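Call for Participants: Laundry Robot Open Day at the Windwood Site

Tsuchiya invites members of the public to take part in an open day on the use of robots in shared laundry rooms. The event is intended for people who use, manage or clean such rooms. No technical background is required. Participants will watch a demonstration, try selected tasks themselves and give their views in a short interview.

The open day forms part of the Ornley project, now in its second year, which studies household work carried out by robot arms under ordinary conditions. To date the project has recorded 2,454 laundry runs, of which 461 were carried out with visitors present. The comments of those visitors have led to changes in the speed of the arm and in the way staff announce each movement before it begins.

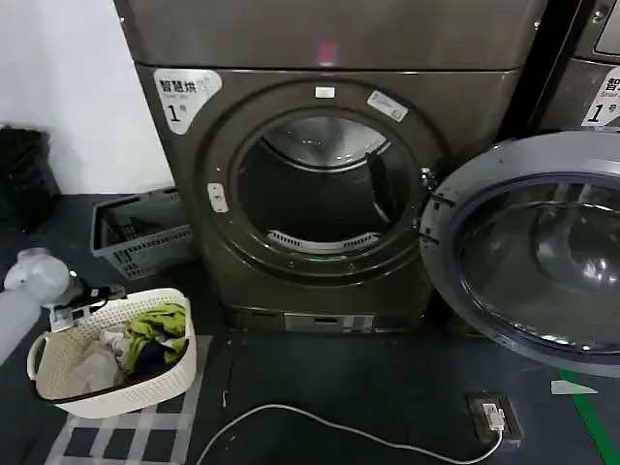

Windwood, October — Places are now open for the autumn session, which will be held on a Thursday in the ground floor laundry area. Doors open at 9:30 a.m. and the session closes at 3 p.m. Lunch is provided.

The demonstration covers work at a front-loading dryer: handling a laundry basket beside the machine, moving clothing between basket and drum, and closing the round door. Each task will be run more than once, and participants may ask for a run to be stopped or repeated. Kaede Honda, who leads the demonstration team, will explain the work as it proceeds. Questions may be put to her at any time.

In the afternoon, participants will be divided into small groups. Each group will direct the arm through one basket task under the supervision of Shota Fukuda and will then fold and sort the same load by hand. Interviews follow and last no longer than 30 minutes. They are conducted by Tomos Prydderch and may be held in English or Japanese.

Who may apply

Applicants must be 18 or older and must use a shared or coin-operated laundry at least twice a month, or be employed in one. We particularly welcome applications from residents of student housing and from people who find it difficult to bend or lift. The laundry area is reached without steps. Employees of Tsuchiya and of its equipment partner, Hitmont, are not eligible.

A total of 11 places are available. Last year's sessions drew 235 applications, and early application is advised. Places are assigned by lot among those who meet the conditions above.

Payment and expenses

Participants receive a gift card at the end of the day and are repaid for local travel on presentation of a receipt. A participant who leaves early will still receive the gift card.

Safety and privacy

Closed shoes are required. Long scarves and loose jewelry must be removed before the afternoon session. Interviews are recorded in sound only — names are removed before the recordings are reviewed. Consent forms will be sent with the letter of acceptance and should be brought, signed, on the day.

How to apply

Please complete the application form at the Windwood reception desk or request a copy by mail. State your age, the type of laundry you use and any dietary needs. Questions about access should be addressed to Isamu Fujimoto, and all other questions to Kiyoshi Aoki, Visitor Office, Tsuchiya. Applicants will be notified of the result in writing, whether or not a place can be offered.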